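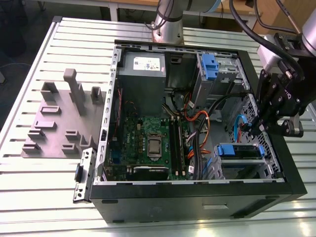
The second arm, and other things we said we wouldn't buy

21 July 2020

Regular readers will remember that in May I wrote, with some confidence, that the teardown cell at Prullton had everything it needed and that the equipment budget was closed. I would like to thank those of you who cut that paragraph out and taped it to my door.

The budget is open again. What follows is where the money is going, where it isn't, and what you can stop asking me for.

Fixtures come first, since they cost the least and cause the most email. We have been printing our own plates in gray plastic and will go on doing so. Narendra Solanki priced a machined set from Conus and the quote came back at a little over 20 times what we spend on filament and somebody's afternoon. The machined ones are lovely. They are also cut for one layout each, and our layouts change whenever a new pallet of office towers turns up with the drive cage in a different place. So: printed plates, a second printer to make them on, and $600 set aside for filament and the inevitable nozzle replacements.

Grippers are where I lost the argument. I had planned on one parallel gripper per arm and a drawer of spare fingertips. Narendra pointed out that pulling a hard drive by its plastic clips and lifting a memory module by its edges are two separate jobs, and that we have been doing both with the same fingertip and a certain amount of optimism. We're buying two tip shapes per arm, plus spares. Please do not borrow them to get things out from behind the radiator.

Cables remain the problem they always were. Every tower has a fistful of them lying across exactly the part you want to reach, and no quote from any vendor has ever included a line for that. Murnau sent a very handsome brochure about cable handling in which all the cables were the same color and pointed the same way. We have asked them to come and try it on one of ours — a used Dell, for preference, with the power supply still in. They are checking their calendars. Until that visit happens, cables stay a hand job at the prep bench and I have budgeted labor for it.

The slotted aluminum table stays. There was a proposal to replace it with something with a vacuum bed. The proposal was 24 pages long. The table is paid for and you can bolt anything to it.

On volume, the plan assumes some 200 towers a month by the end of the fiscal year, drives and memory out, boards sorted. This is the number everyone quotes back to me, so please note the word "assumes." It depends on Yusof delivering the second controller when they say they will, and on our power drop being moved to the correct wall. Facilities has been told which wall. Facilities has been told twice.

Things not in this budget: a bigger monitor for the cell, a third arm, a sign with the cell's name on it, a name for the cell.

If your request is missing and you think it shouldn't be, send Narendra one paragraph with a part number and a price. Requests without a price will be treated as conversation.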